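Dastlow Opens Its Mending and Making Table in Cumetlow

CUMETLOW, May 29, 2024

Hello from Dastlow! I run the place, I write the press releases, and I'm also the person who sweeps up the paper scraps, so you're getting this one straight from me.

We're opening our shared worktable to the public, and I couldn't be happier. It's a big pale wooden table for small jobs: cutting, sorting, fixing toys, fiddling with the little parts that roll under the couch at home. 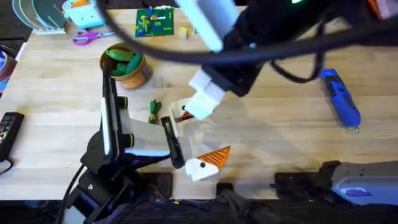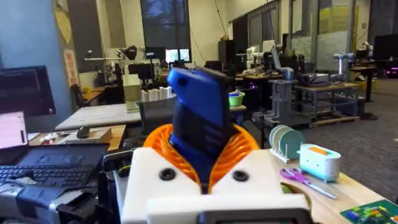
Purple scissors and plates in a rack, both times.

The idea goes back to January, when I tried to fix a toy on my kitchen counter between the butter dish and the mail. I lost a spring, then a screw, then my temper. What I wanted was a proper surface with good scissors within reach and no dinner to clear it for. I asked around town and it seems a lot of you have been working on ironing boards (one of you on top of a dryer, which I admire).

So what do you get? A seat for a two-hour session, the use of our hand tools and scissors, and a shelf tag so your half-done project can stay with us between visits. Bring your own materials if you're picky about them. If you aren't, we've got a bin of odds and ends from Flitance, the craft supply shop on the next block, and you can help yourself. They've been terrific neighbors through all of this and they even let us park a table saw in their hallway for a week!

We have 42 shelf spots to hand out, and 242 people are already on our mailing list, so please don't sit on this if you want one. Sign up at the front desk or drop a note through the door. Kids are welcome with a grown-up who's staying for the whole session.

On our first evening we'll also be trying out Kan, our swap box. You put in a part you'll never use and take out one you might. Buttons, knobs, toy wheels, battery covers, lids that fit nothing you own, it all counts. Please no glass and no leaking batteries. I'm putting in a jar of hinges I've moved between 3 apartments.

A few practical bits. The door is on the side of the building, past the bike rack, and it sticks, so give it a good shove. Coffee is free. Snacks are whatever I had time to buy. There's a ramp at the back if the front steps don't suit you, and you can ring the bell there.

Reporters and local bloggers are very welcome to come by, take a seat and bring something broken. Write to the Dastlow front desk to set up a visit, and tell me what you're bringing so I can look for the right screwdriver.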